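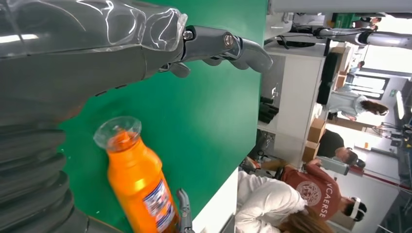

How long does it take to clear a work table at the end of the day?

Four minutes if people have kept up with it during the day, and 20 if they haven't.

The woman who gave that answer looks after the shared tables at Costthorpe, a converted feed store where people rent bench space by the week. She has had the job for seven years. Before that she worked in the stockroom at Fleltier, the kitchen supply wholesaler, and she says most of what she knows about tables she learned there.

"In a stockroom you put a thing down and it stays down until you need it," she said. "On a shared table that's no good. Somebody else is coming in at eight."

We talked on a Saturday morning in the small office by the loading door. She had a list of jobs in front of her and crossed off two of them while we spoke. One was to order more cloths. The other was to call a man about the drain.

Her first rule is that a table gets cleared all the way. She does not like things pushed to one end. When she started, people would slide their boxes and bottles over to make a space the size of a dinner tray, and by the end of the week the space had shrunk to the size of a saucer. Now everything comes off and goes either in a box or on a shelf. She wipes the top, looks at it from the side against the light, and wipes it again if she sees specks.

The color of the tops was her choice. The old ones were white, and she found that clear caps, bits of tape and spilled salt all disappeared on them. She tried gray next and lost black screws on it. "I said let's have green. You don't get many green things on a table unless you're doing plants." The first one came from Flesolia, a firm that mostly makes tops for school craft rooms, and she liked it enough to ask for more.

People complained. One renter said it was like working on a pool table. He has since asked for the same color for his garage. 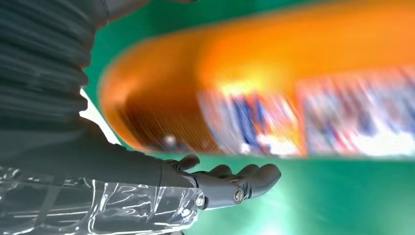 What is the most common thing left behind on a table?

Bottles, far ahead of anything else. In February I kept a tally and it came to 57 for the month, and most of those still had something in them.

She keeps that tally on the back of the office door. After bottles come pens, then tape measures, then chargers. She has never worked out why the chargers come so far down, when everyone says they have lost one.

Bottles get handled differently depending on what she finds. A bottle with a cap and a label she can read goes on the shelf by the sink, standing up, for a week. A bottle with no label goes into a tray on the floor, and she asks around. She will not sniff it and she will not pour it out until she knows what it is. At Fleltier they had two orange liquids on the same aisle, one a drink concentrate and one a degreaser, and the bottles were close to the same size. "I still read the label twice. I do it at home too, my husband thinks it's funny."

She checks the cap before she lifts anything. Then she takes hold low down with one hand and higher up with the other, and keeps it level over the table until she has turned around. A big bottle carried by the neck will swing, she said, and if the cap is only resting on the threads you will be mopping.
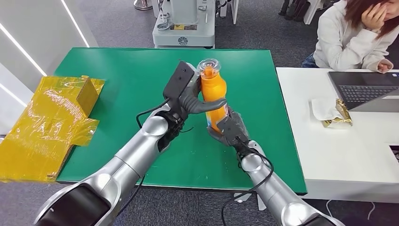
Both hands on an orange bottle, over the green tabletop.

Boxes are a sore point. She wants them at the end of the table and she wants them to be a color, any color, that is different from the top. Renters bring whatever they have. For a while she was buying lidded ones from Kumsa, but the lids cracked in the cold by the loading door and she went back to plain open ones.

I asked if she thought a person could go too far with all this.

"Sure. My sister says I do." She thought about it some more. "I don't go through people's drawers. I don't touch the shelves over the desks, those are theirs, and some of them are terrible. I only do the tops. If the top is clear I can leave the rest alone."

She does not use spray on the green. A damp cloth and a dry cloth are enough for most days, and dish soap for anything sticky. The edges need more work than the middle, and the join where a table meets the next desk is the worst place of all. She runs an old library card along it on Fridays and gets out crumbs, staples and a surprising amount of hair.

The man about the drain called back while I was putting on my coat. He can come on Tuesday, but he needs the floor under the sink cleared first, so the tray of bottles will have to move.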